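Shared Kitchen Refit, Udlow House: Progress Report to the Nambiar Fund
Prepared by Isla Sutcliffe, 2026-05-31
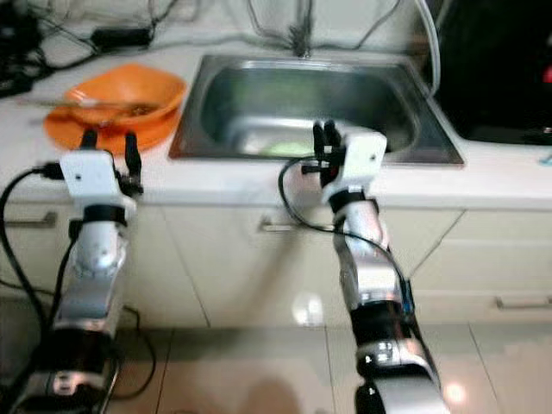

The fund asked whether the new kitchen is doing what the application said it would. My short reply is that the counter is, the sink might be, and the washing-up plan is not there yet.

Counter. The white surface wipes down well and I have no complaint about it. The application promised that a light counter would "encourage tidiness." I see no sign of that. Orange dishware still gets left out on it between meals, and a white counter mostly makes crumbs easier to find. I would ask that the tidiness claim be dropped from the July report unless someone can show me a record that supports it.

Sink. We chose stainless steel set into the counter over the ceramic model Rekha Fernandes preferred. She was worried about noise and I think she had a point, as pans are loud in it. Oritz, who supplied it, say a pad under the basin will help. They quoted us for the pad separately, and I have not approved the quote. The flat rim has held up, though five months is a short test and I wouldn't call it proven.

Washing up. The plan was that all dishes would be rinsed, washed and put back in the cupboard within the same meal slot. Irfan Tanoli kept the log for 11 days. On 8 of them at least one slot ended with dishes still on the counter. Annapurna Varma thinks the new labels on the cupboard doors will fix this. We tried labels in the old kitchen at Mullomton and they changed very little, so I have asked for a second log before we print more.

Money. Spending to date is $2,528, all of it on the counter, the sink and fitting. That is within the grant. The drying rack has not been bought. Annapurna Hegde has found one that fits the space on paper, but the drawing she used predates the sink and I want it measured again.

Before the July report:
Repeat the dish log, same sheet, same slots.
Measure for the rack.
Decide on the Oritz pad.
Get a written answer on who replaces sponges, still open from the last meeting.

I am not asking for more money at this stage.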